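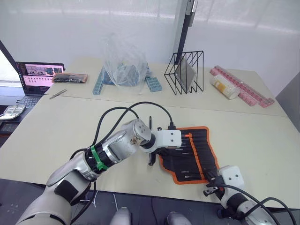 So how do you store small hand tools when you don't own a real toolbox? Get a fabric roll with narrow pockets, one tool per pocket, and roll it up when you're finished.

I've been on a tool roll kick all month, so here come a few posts about it. Mute me now if you must 😅

**2/** Mine's black with an orange border. Mostly screwdrivers and little drivers in there. I used to keep everything in a cookie tin and lost nearly 30 minutes once digging for one tiny Phillips while Nesma Morsy stood there holding a lamp over my head. Never again!!

**3/** My order is by how often I grab a thing. Favorites go in the middle, weird stuff goes on the ends. Carter Lemieux sorts his by size and says mine gives him hives. Carter, your roll is always on your shelf, so I don't think you get a vote – love you though

**4/** Tweezers are the one thing I go back and forth on. The points poke through the fabric, or they catch on the stitching, or they bend and then you've got tweezers that don't meet. I started leaving the clear covers on and it's been fine so far.

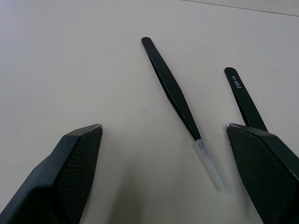 Black tweezers, tip cover on 👌

**5/** If you lose the covers (I have lost SO many), a short bit of drinking straw pinched at one end will do until you find a new one. Souad El Idrissi taught me that one.

**6/** Ok, rolling. Lay it flat, push every tool all the way down, and start from the end with the fattest handles. Go slow for the first couple of turns and keep it snug.

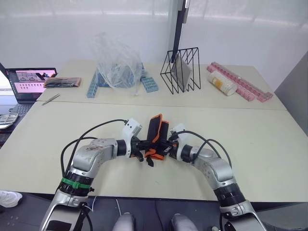

Then straps last, and don't yank them. If it bulges on one side you've probably got a handle sitting crooked, so open it back up and fix it. I fought with a lumpy one for a whole July before I figured that out.

**7/** Next up is the junk drawer. Send snacks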